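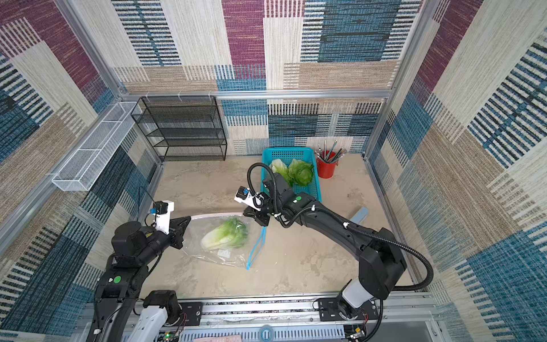

À quelle fréquence faut-il contrôler la force de serrage d'une pince qui manipule des aliments emballés ?
Toutes les 500 prises, et systématiquement après un changement de doigts ou de câble. Entre deux contrôles, un essai à vide en début de journée suffit.

Sachets à fermeture zippée : règles de manipulation à deux bras

Les consignes suivantes valent pour un poste à deux bras équipés de pinces à deux doigts, sur plan de travail fixe. Elles complètent la notice du fabricant et ne la remplacent pas.

Prise du sachet
Saisir le film près des bords supérieurs, un bras de chaque côté. Un chou chinois entier déplace le centre de gravité vers le trognon : le bras placé de ce côté reprend l'essentiel de la charge au levage. Ne pas pincer la bande de fermeture elle-même. Le rail plastique se marque vite et ne joint plus ensuite.

Serrage
Régler la butée d'effort avant le premier cycle. Sur nos postes Radano, la consigne est de 2 N pour un film mince, valeur relevée au dynamomètre entre les doigts. Augmenter par petits pas si le film glisse. Un film blanchi au point de prise indique un serrage excessif – jeter le sachet.

Vitesse
Ne pas dépasser 81 mm/s tant que les deux pinces tiennent le même objet. Au-delà, le moindre écart de synchronisation tend le film et ouvre la fermeture. À vide, 300 mm/s convient, hors zone de rangement.

Câbles
Laisser une boucle libre le long de l'avant-bras, assez longue pour la rotation complète du poignet. Vérifier qu'elle n'accroche ni panier ni gobelet dans toute l'enveloppe de travail. Les colliers se changent chaque année, en novembre chez nous.

Plan de travail
Les objets hauts (pots à crayons, paniers de légumes) se placent au fond, hors des trajectoires. Noter leur position dans le fichier de configuration Grullik. Tout objet déplacé impose un passage à vitesse réduite.

Hygiène
Essuyer les doigts de pince avec une lingette compatible contact alimentaire entre deux produits différents. Pas de pulvérisation directe : le liquide atteint la caméra de poignet et son connecteur. Les légumes non emballés ne se prennent qu'avec des doigts réservés à cet usage.

Arrêt
L'arrêt d'urgence reste à portée de main de l'opérateur, à l'extérieur de l'enceinte. Couper l'alimentation des deux bras avant toute intervention à la main, même pour redresser une étiquette. Certaines pinces s'ouvrent à la coupure – poser la charge d'abord.

Fiche rédigée par Åsmund Holmgren, atelier Ravesus. Mise à jour : 10 janv. 2018. Le tableau des films testés est affiché près de l'armoire Ferreira.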